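6 Setting the hang point for the pipette stand

Flevevix must hold a stored hang point for the stand before any transfer routine is run. The planner uses this point for both pick and return.

1. Open Stations and select Pipette stand.
2. Move both arms to Home and press Refresh views.
3. In each view, draw a box round the pipette where it hangs from the blue bar. Leave the side frames outside the box. 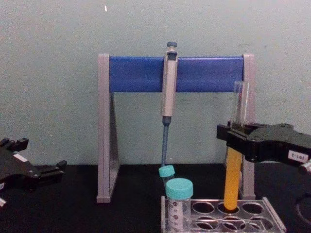
Pipette on the bar, no tip fitted.

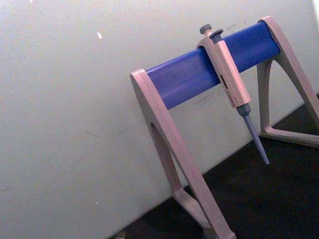

4. Press Fit. The fit score is shown beside the station name.
5. If the score is below 726, redraw both boxes and press Fit again.
6. Press Store and enter your initials.

Note: Stored points from release 6 cannot be read by release 8. Repeat this section after updating.

Caution: Do not press Store while error 348 is displayed. The planner will keep the previous point without further warning.

Requests to change the score limit should be sent to Sewwandi Mondal at the Bisgate office.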